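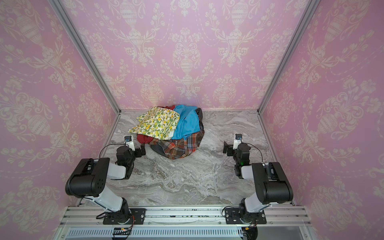

Skustton Household Notes
Kitchen, laundry and workshop tips

Folding lessons from a machine that is worse at it than you are

Filed under: Laundry. September 2021

The Bronlow project has spent a good while trying to teach a pair of robot arms to deal with a heap of clean clothes. The write-up is long and has graphs in it. I read it so you could get on with the ironing, and took out the parts that work in a house.

The method first, briefly. A person steers the arms through the job by hand, over and over, and the program learns from the recordings. Bronlow collected 540 of these. Half were done by people told only to "fold the laundry." The other half were done by people given a fixed order of work: pull one item clear of the heap, lay it flat, fold it, park it, go back. The program trained on the second half did far better on heaps it had never met. The program trained on the first half learned to fold the way my household does, which is to pick up a sleeve, lose interest, and pick up a different sleeve.

So, tips.

Separate before you fold. Most of the failures in the write-up happened before any folding started. The arms would grip what looked like one shirt and come up with a shirt and part of its neighbor. If you've ever folded a pillowcase with a sock in it, you know the feeling. Shake each piece out over an empty bit of bed or table before you do anything clever with it.

Work from the top of the heap. Tugging at the nice bright corner sticking out at the bottom drags everything above it onto the floor. The program was very fond of bright corners. So are children.

Dark things last, or under a good light. Two charcoal garments lying together read as a single garment to a small camera, and they read the same way to me in November at five in the afternoon. Pull the grays and blacks into their own heap and do them by the window.

Patterns need a plain surface. Bronlow tried several backgrounds, some of them loud enough for a seaside boarding house, to see whether the program would get distracted. It did at first, and improved once the wallpaper had been changed often enough in training. You are unlikely to repaper the laundry room for practice. A plain sheet over the bed does the job, and checks and prints are much easier to square up against it.

Flannel shirts: button 2 buttons, the top one and one in the middle. This is my tip and owes nothing to science. A plaid shirt comes with its own ruler, so line the stripes up at the side seams and ignore the hem, which was probably never straight.

Tea towels and other flat cloths go first if you are teaching somebody, human or otherwise. The write-up starts with these, moves to T-shirts, and leaves anything with a collar to the end. The same order worked on my nephew, up to the T-shirts.

Two hands, wide apart. The arms did best when they held a cloth by neighboring corners and kept it taut on the way down. Pinching it in the middle and hoping gave a sort of croissant. For a fitted sheet the croissant may be the best you can expect. The write-up doesn't attempt fitted sheets, and I respect that.

Start over sooner. This was the result I liked best. When a fold went wrong, the early program kept patting at it. The team added recordings of people giving up, shaking the cloth out and beginning again, and the number of finished items went up. I now allow myself 4 pats. Then out it comes.

Keep the heap small. Scores fell off once there were more than 5 pieces on the table. If your basket holds a week's worth, tip out a little at a time and leave the rest where you can't see it.

As for whether you should wait for one of these to come to your house: the write-up gives times per garment, and I would not wait. You could fold the lot, put it away, and find the missing sock.

Readers' corner

A reader in Detbridge asks whether rolling beats folding for T-shirts. In a deep drawer, yes. In a shallow one they unroll in protest.

Another wants to know how to keep lint off dark sweaters. Wash them inside out, away from the towels, and clean the lint screen before the load goes in.

Next page: Wubshet drawer dividers, and cutting them down without splitting the ends.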